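Hand-held gripper for box picking: build report
By Samina Bugti and Tumelo Engelbrecht
November

This site uses cookies to remember your reading preferences. Accept / Settings

3. Mechanical build

The jaws run in parallel on a pair of jointed linkages, so the pads stay square to each other through the whole stroke. The first set of links was printed flat and flexed sideways under load. The second set was printed thicker, and the pivot holes were reamed by hand in the shared workshop. Side play at the tips dropped enough that we stopped measuring it.

Annatjie Chauke turned the pivot pins on the Kendier lathe. Two came out undersize and were remade on Thursday.

4. Trials

We logged 253 grasps on soft items taken out of a cardboard box. Of these, 212 were held until release. Most of the failures were with thin film, where one pad touched the box floor before the other and the jaws closed on a single layer that slid out. Plush toys gave no trouble in any position.

Gripping film at a gathered point worked better than gripping it flat. Approach angle mattered less than we expected. Wálter Apaza repeated part of the set with his left hand and got much the same result. 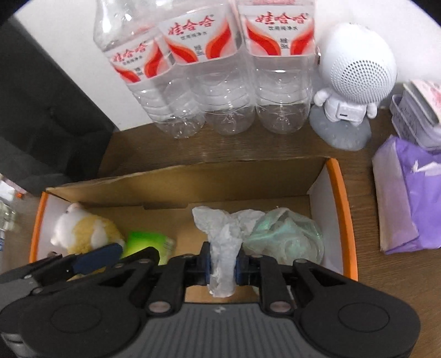
5. Remaining work

The pads need a softer face. We have a sheet of silicone to try, but the adhesive has not held on the printed backing. The trigger return spring is also too stiff for long sessions and will be swapped before the next set of trials.

Contact: Samina Bugti, Gaserance workshop | Back to top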